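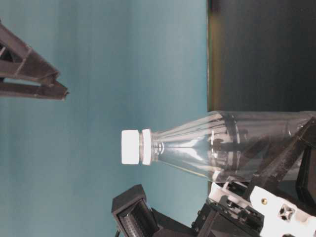
Week 6 notes: Can a machine do your chores yet?

Hi all. These are the cleaned-up notes from the afternoon session, plus a few things I ran out of time for. If you missed it, read these before the lab and skim chapter four again (the part about contact, skip the math if it makes you sleepy).

I started with a question I've been asking every class since I began teaching at Skustcombe: what would you pay to never deal with the recycling again? You all had opinions! The highest bid in the room was 300 dollars a month, which I'm going to assume came from someone with roommates.

Why a bottle is harder than it sounds

Think about opening a plastic bottle at home. You pick it up without looking, you shift it in your palm, you squeeze just enough and twist. You probably do it while talking. Now write that out as instructions for something that has no idea what "just enough" is. An empty bottle caves in if you squeeze too hard and spins in your grip if you squeeze too little. And it's clear, so a lot of what a camera picks up is really the stuff behind it, bent into stripes. Depth sensors can have a miserable time with clear plastic too.

Then there's the cap. Twisting wants one thing held still and another thing turning, both on the same line. If your line is a little off, the cap binds, or the whole bottle walks sideways. People fix that with their fingertips and don't notice they're doing it.

Two arms or one?

We spent a good while on this, and I liked the argument in the back row. With one arm you need a clamp or a cradle to hold the bottle, and that's fine on a shop floor where every bottle is the same. Put that same clamp in a kitchen and it's in the way by breakfast. With two arms you can do it more like a person does, but now both arms have to agree on where everything is, and they have to stay out of each other's way. Cables count too - half the trouble I've had with two-arm setups over the years was a cable catching on something.

Fingertips matter more than I used to think. Soft pads give a little and spread the force out. Hard tips are easier to model and worse at nearly everything in a kitchen.
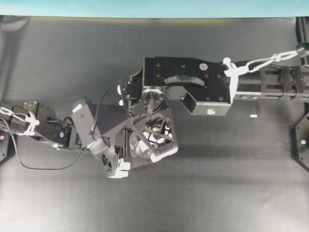 Shop floor versus kitchen

My old colleague Thaddäus Nägeli used to run the packing line at Aebischer, and he let me borrow his numbers for this class. His line capped 744 jars an hour with a machine that had no hand at all, just a chuck and a belt. It was set up for one jar and one lid. When they changed the lid supplier, the whole thing stopped for 177 minutes while somebody swapped parts and fiddled with the height.

So has the machine "solved" capping? On that line, sure. At your house the next container is a ketchup bottle, then a jam jar with sticky threads, then something with a child-proof lid that beats most adults. I'd call that a different job that happens to have the same name.

We ran the Arken worksheet on this (it's the one with the two columns). Most groups put dishes, laundry and recycling on the kitchen side and then couldn't agree on which was easiest. I'd pick recycling myself. Nobody minds a dented bottle, and a mistake there costs you very little.

How to read a demo

You're going to see lots of videos of robot hands doing chores, and I want you to enjoy them, but ask a few things while you watch. Is a person steering it from off to the side? Is the video sped up? How many tries did they make, and are we seeing all of them? 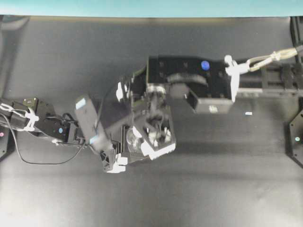

The tries question is my favorite because it's the one people forget. A single good run tells you a thing is possible. If somebody shows me 300 runs with the bad ones left in, I sit up, even if half of them went wrong. I'd also want to know what moved between runs. Starting from the same spot every time is much easier than starting wherever the last person dropped the thing.

For the lab

Read the Diltatley case (five pages, mostly tables) and pick one chore you did this week. Write down every time your hands changed grip while you did it. Go slowly, you'll miss most of them the first time through. Bring the list on paper and we'll trade with a neighbor and try to follow each other's steps exactly as written. Wear something you don't mind getting wet, and bring an empty bottle with its cap if you have one.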